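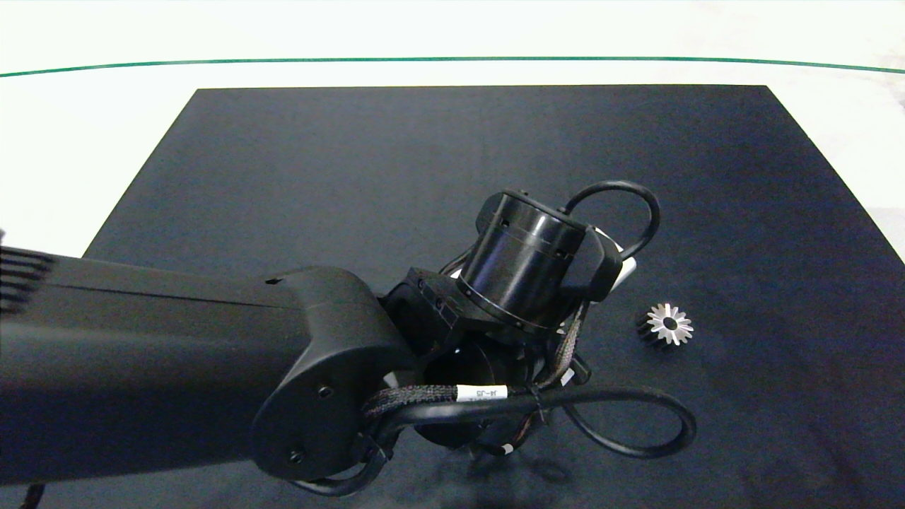
The spare gear for the label feeder has been on my list since March, when the original lost two teeth and started skipping every ninth label or so. I finally sat down and dealt with it. The feeder is an old Jatoi desktop unit, the flat kind with the crank on the side, and the parts have been out of production long enough that the dealer in Univville stopped answering mail on the subject. First job was the bench. I do small parts on the dark mat now, laid straight on the white tabletop, and I keep the lamp up. A white part on a white top under that much light is close to invisible, and I have spent enough evenings with my cheek against the table looking for one.

The replacement is a spur gear, sixteen teeth, plain round bore, no hub and no keyway. The feeder holds it by friction on a short plastic sleeve, so the bore matters more than anything else on the part. Tanveer Rajput drew it up from the measurements I sent him and printed several in white. The drawing is number 2831 in his folder, in case anyone wants to ask him for it. The earlier drawing, 2477, has the bore too tight and should be ignored.

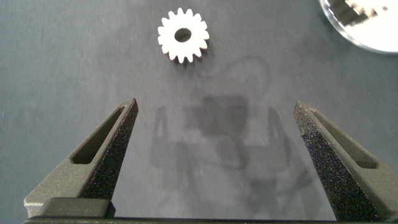

Measuring the old gear took longer than it should have. With two teeth missing you can't just put the caliper across and read the outside diameter, you have to find a pair of opposite teeth that are both still whole, then do it again on a second pair and compare. Mine disagreed slightly. I took the larger figure on the theory that plastic wears down and never up. For the bore I used the sleeve as the reference and left the old gear out of it, the old bore being visibly oval.

Checks before fitting, in the order I do them:

Flat on the mat, press each side with a fingernail. If it rocks, the underside has a lip and needs a few passes on fine paper.
Look through the bore for strings.
Run a nail around the rim. A tooth with a blob on the flank will click.
Try it dry on the sleeve. Push fit, thumb only.

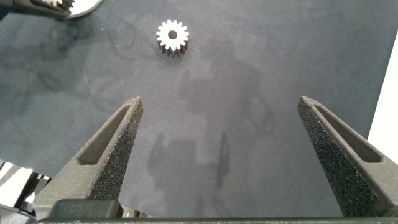 Tooth flanks are where I disagree with Tanveer. He prints without any cleanup and says the gears will run themselves in. They probably will, at the cost of dust in the feeder, and the feeder has a paper path right underneath. I go around once with a small brush and once with a toothpick. It also helps to look at the part lying down with the light overhead. The top face comes up bright and tells you nothing, but the sides of the teeth go a brownish gray in the shade, and a ridge would show there long before you could feel it. On felt-like mats, watch for hairs. They are thin, dark and curved, and they like a bore.

Fitting is four screws, cover off, old gear off, new gear on, cover back. I ran 200 blank labels through at the slow setting and had no skips. The fast setting I haven't tried.

Two comments came in on the earlier post about the sleeve, and I am copying the useful one over.

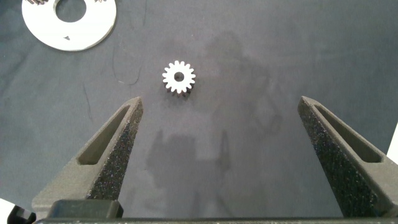 Senyo Issahaku writes that he had the same feeder apart last year and the sleeve was the real fault, the gear had only failed because the sleeve let it wobble. He suggests turning the sleeve end for end before fitting anything new, as the wear is all on the crank side. He also says to skip grease completely, it carries paper dust straight into the teeth.

I did not turn the sleeve. I will next time the cover is off. The spare gears are in the small-parts drawer, in the bag marked 2831.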